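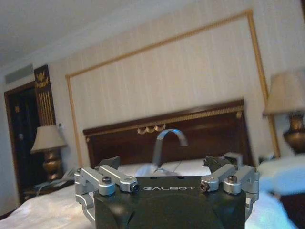

Wrist view, gripper open, bed behind.

Gripper drops pillowcases - more force, or new pads?
Asked by Perihan Erdem, 04/02/2019

I'm building an arm at home to strip and make a bed. Bare fingertips slide on cotton. The Trellero forum swears by silicone pads, and 400 grit on the metal first. I have my doubts, having wasted money on forum advice before. The closing force is set to 84 in Skukano and I don't know what unit that is. Has anyone tested pads properly?
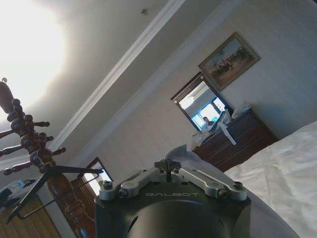
The other thing I don't trust is the wrist camera. Every guide says to calibrate it once and forget it, but mine disagrees with itself whenever the arm rolls over to one side. Could be the mount, could be the maths.

2 answers

Branislav Vaněk
Pads help a bit. I ran 10 pulls with and 10 without on an old sheet and got fewer slips with, but I wouldn't call that proof. Pinch a fold, not a flat layer. That made more difference than anything I bought. On the camera, lock the wrist, roll it by hand and see if the mount gives. Mine was one screw.

Hüsnü Akgül
just turn it up to 225, works for me

Comment from Perihan Erdem: 225 of what, though?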